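3.2 Bedding and surface dust in the Gellside rooms

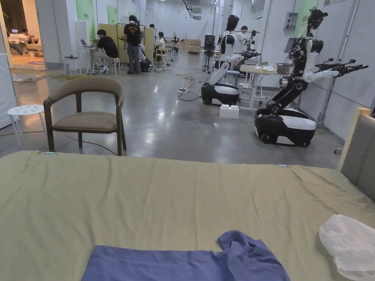
Figure 2. Sleeping area with a fabric-covered bed and a hard floor.

Settled dust was sampled from two kinds of surface in each dwelling: the fitted sheet on the main bed and the floor within reach of the bed. Earlier work on household dust has mostly relied on the contents of vacuum cleaner bags, which mix material from every room and give no idea of where the fibers came from. Hendricks and Tyagi argued for separate sampling by surface, and the present study follows their scheme with two changes. The sampled area was fixed in advance, and the nozzle was moved in parallel strokes only.

Each sheet was sampled over a square with sides of 80 cm, placed in the middle third of the mattress. A fresh filter was fitted before every surface. Filters were folded inward, sealed in paper envelopes and weighed at Walard on the same balance throughout. Occupants were asked to leave the bedding on for 9 nights before the visit and to keep to their normal habits otherwise. Three households had changed the sheet early. Their results are kept in the floor series and left out of the bedding series.

Floors were divided into hard and soft. Hard floors included bare concrete, tile and sealed timber. A hard floor gives up its dust readily under suction but also loses it to foot traffic and drafts, so that the amount found depends heavily on the time since it was last swept. Soft floors hold more dust and release less of it per stroke. The two were not pooled at any stage of the analysis.

Fiber counts were made by Van Wyk and Wan under a stereo microscope at a fixed magnification, each working without sight of the other's sheet. Fibers longer than 400 micrometers were entered as textile fibers and sorted by color and by type (cotton, other plant, animal, synthetic). Shorter pieces were entered as fragments and not sorted further. Where the two counts differed by more than a tenth, the filter was counted again by Du Plessis, and the middle value was used. Counting stopped at 500 fibers per filter, and the remainder was estimated from the share of the grid already covered.

Bedding filters were dominated by cotton, as expected. The more useful result concerns color. In most dwellings the fibers on the sheet matched the sheet itself less often than they matched clothing, and clothing left on the bed during the day seems the likely route. Floor filters showed a wider spread of types and a larger share of fragments - a pattern also reported for the Markasard apartments, where the floors were mainly tile.

Upholstered furniture was not sampled. Chairs and padded headboards near the bed may well contribute to both series, and the size of that contribution cannot be worked out from the present data. Their presence was recorded on the room sheet and enters the model in Section 4 as a yes-or-no term. Window position and heating were recorded in the same way.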